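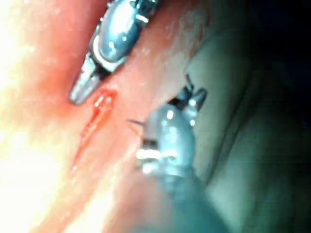
Half six in the morning at Lerdale and the robot is already awake, arms folded up under their plastic like a big wet umbrella. Kettle on. Lights on. Then the jaws.

It all comes down to the jaws. Two graspers, a needle, a cut no wider than a bootlace – everything the surgeon does in there happens at the last few millimetres of metal. So that is where the looking-after starts, before anyone has touched the console.

Each instrument comes out of its tray and goes under the lamp. Open, close, open. Hinge first, becuase muck likes a hinge. The technician rolls the shaft between finger and thumb and feels for grit. Anything stiff goes back in the tray with a red tag. No arguing, no "it'll do for today".

Then the wires. Thin steel cables run down inside the shaft, and they fray. One broken strand and the tip starts to lag behind the surgeon's hand. A tiny lag, but you try passing a curved needle from one jaw to the other with it.

The arms get their turn at seven. Brakes off, swing, brakes on. Joint 2 on the left arm has been grumbling since June and the service firm, Clililetti, has had the cover off it twice. New seal, new grease, still grumbles. It passes every test so it stays, but there's a note taped to the trolley and everyone reads it.

Camera last. White card, focus, lens wiped with the special cloth and never the other one. Wet tissue throws the light straight back at you, and polished steel is worse. Set the lamp too high and half the picture goes to cream. Too low and the far folds are just black.

The logbook stands at 1,422 checks. Page 41 has a coffee ring on it. The sister machine over at Ham is newer and has it's own software for all this, with green ticks. Lerdale keeps the book.

Quarter to eight. Drapes on, 3 arms parked, one waiting for the camera. The porter rings up to say the first patient is on the way.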